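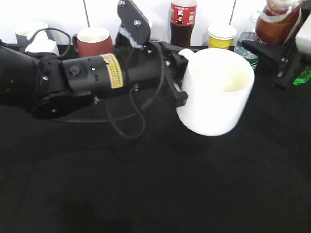 Mugs, cups and bottles out on the black cloth, big white mug to the fore.

How I sort out the mug shelf (and get the tea stains off while I'm at it)

I do this twice a year, usually in February when the weather's too foul for anything else and then again at the end of the summer. It takes me an afternoon if I include the cleaning, and a lot less if I only do the sorting. The mug shelf in our kitchen is one of those places where things arrive and never leave, so by the time I get round to it there are mugs stacked three high, a couple of bottles shoved in front and a sauce that went out of date while I wasn't looking.

What you need

A table you can clear completely
A dark cloth, the bigger the better
Bicarbonate of soda
A washing-up sponge with a scouring side
White vinegar (only if you've got limescale)
An old toothbrush
Two clean tea towels
A cardboard box for whatever's going

The dark cloth sounds fussy but please don't skip it! Mine is a plain black one that I bought for a craft stall and it lives in the airing cupboard the rest of the time. It doesn't need ironing, a few wrinkles do no harm. Put a white mug down on a pale worktop and you'd swear it was spotless. Put it down on black and every grey scuff and brown drip jumps out at you. It also stops the bottoms of the mugs scratching the table, and the unglazed ring underneath some of them is like sandpaper.

Step 1: Everything out

And I do mean everything. Mugs, cups, glasses, the paper cups left over from parties, the bottles that have crept in from the cupboard next door. I put the tall stuff along the back of the table and keep the front clear for whichever mug I'm working on. White mugs, brown mugs, a yellow paper cup, cola, water, brown sauce — it all goes in the same line-up to begin with, because if I start sorting while I'm still emptying I lose track and end up putting half of it straight back.

Once the shelf is bare, wipe it down with hot soapy water and leave the door open so it can dry. Do the shelf above as well if you can reach.

Step 2: Pull out what isn't a mug

Bottles first. Anything fizzy goes to the fridge or the bottom of the larder. Water bottles go wherever you keep the packed lunch things. Sauces get their date checked, then the neck wiped with a damp cloth, then back in with the other sauces. I had a sauce bottle stuck to the shelf last year and had to ease it off with a fish slice, so I now stand all of ours on an old saucer.

Paper cups I keep if they're clean and still round at the rim. If they've been squashed they leak at the seam and it isn't worth the mess. Stack them upside down in a food bag and put them at the very back, you'll want them about once a year.

Step 3: Check each mug over

Pick up every mug by the handle and give it a gentle waggle. You're feeling for any movement where the handle joins the body. If there's a hairline crack there, it's done for as a drinking mug, however fond of it you are. I've had one go while full and I was very lucky it went over the sink.

Then tip it a bit towards the window and look inside. A slight tilt is much better than looking straight down, as the light runs along the wall of the mug and shows up the tide line. Run a finger round the rim for chips. Small chips on the foot are fine. Chips on the rim aren't, and those mugs become pen pots or go out to the shed for seedlings.

Ones with pale insides show tea the worst, obviously, but don't let the dark ones off! A brown mug with a white interior will hide a multitude of sins from across the room.

Step 4: Get the stains off

Wet the inside of the mug, tip out the water and drop in a heaped teaspoon of bicarb. Add just enough water to make a paste, about as thick as toothpaste, and rub it round with the soft side of the sponge. Most tea stains come away in under a minute. For stubborn ones I smear the paste on, leave it for 35 minutes (that's one radio programme and the start of the next) and then go round again with the toothbrush. The place people miss is where the handle meets the side, on the outside, where drips collect and go a nasty yellow.

I bought a tub of the Panstead cleaning powder from the market to see if it did any better. It did the job, but so does the bicarb, and a 560 g tub of the stuff is going to last me until I'm very old.

If there's chalky white scale as well, half fill the mug with equal parts vinegar and warm water and leave it for an hour. Do the vinegar and the bicarb separately, they cancel each other out if you mix them and all you get is a bit of fizz.

Go easy on anything with a printed picture or a gold rim. Soft sponge only on those, and no scouring side anywhere near them.

Rinse well, twice if you've used vinegar, and stand them upside down on a tea towel. Then turn them the right way up for the last ten minutes so the damp doesn't get trapped inside.

Step 5: Decide what stays

My rule is two mugs for each person in the house and four for visitors. You might have more cupboard than me, in which case be as generous as you like. I choose on how they feel to hold. Can I get three fingers through the handle? Does it sit flat? Does it fit under the tap? Really big ones need a think, because a mug that holds 700 ml is lovely for soup and hopeless for tea, which goes cold before you've reached the bottom. I've kept one for soup and porridge and let the others go.

Step 6: Put it all back

Biggest at the back, everyday ones at the front, handles all pointing the same way — to the right in our house, but do left if that's your hand. Never more than two high. If your mugs wobble when they're stacked, a square of kitchen paper between them helps.

I've also got a little wire half-shelf from Werkmont, which gives me a second layer without any stacking. Measure your gap before you buy one. Mine needed 184 mm of headroom and I had just enough, with the door catch out of the way.

Shake the cloth outside before you fold it up, the bicarb gets everywhere.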